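Hard water and the Raltton boilers

Readings taken in January across the Lirkden supply zone gave a mean hardness of 257 mg/l as calcium carbonate, which puts the zone in the hard band. The spread between sampling points was small, and the two low readings came from properties with a softener fitted on the rising main.

Scale forms fastest where water is heated above 60 degrees. In a combination boiler the plate heat exchanger goes first, and the usual signs are a falling hot flow rate and a burner that cycles on and off while a tap is running. Kettles and shower heads show deposits sooner, but these are cheap to clean and do no harm to the system.

Of the 26 boilers inspected at Raltton, 19 had a hot water outlet set higher than it needed to be. Combination boilers without a cylinder can be turned down to 50 degrees at the tap. Stored hot water is a separate matter and must stay at 60 or above in the cylinder.

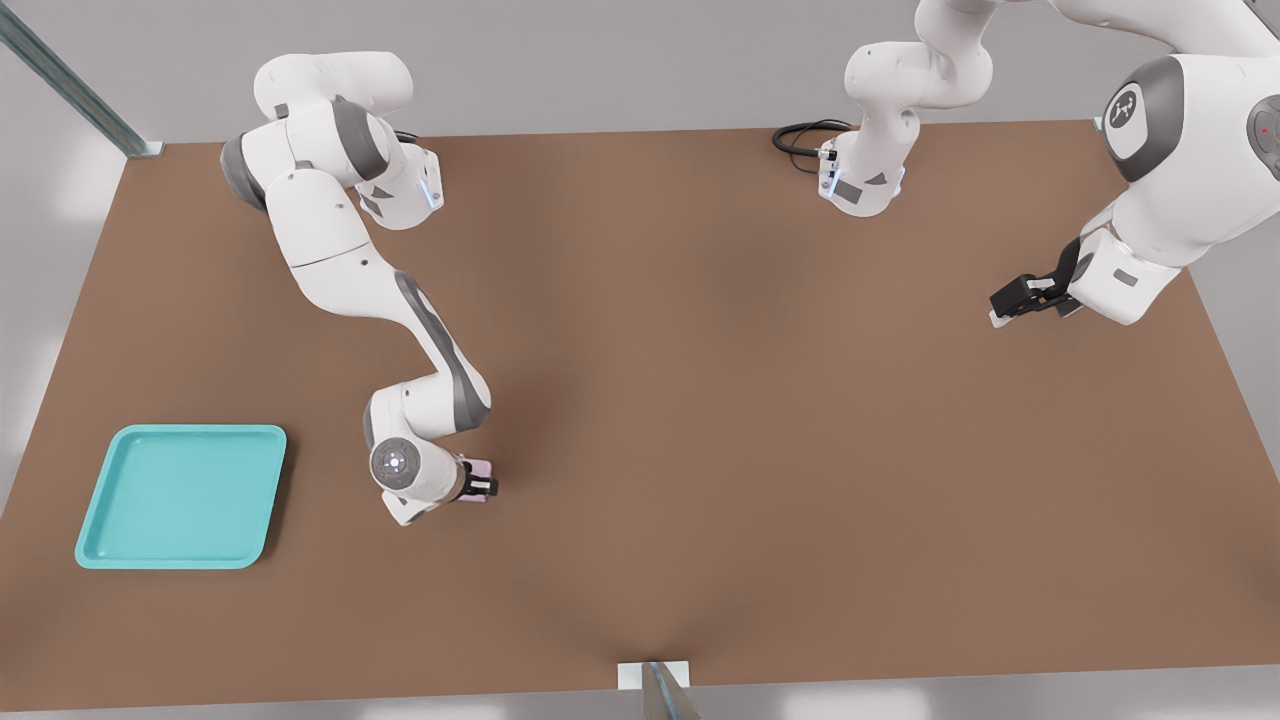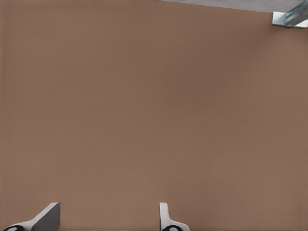
On the question of inhibitor, a reader in Gileck writes that the dose added to the radiator circuit made no difference to scale at the taps. It would not be expected to. The heating circuit is sealed and holds the same water for years, so its scale load is fixed at the first fill. The tap side takes in fresh hard water every day and needs its own treatment, either a softener or a phosphate doser on the cold feed to the boiler.

Doser cartridges should be changed every six months. Softened water should not be used to fill a heating circuit with an aluminium heat exchanger unless the boiler maker's instructions allow it.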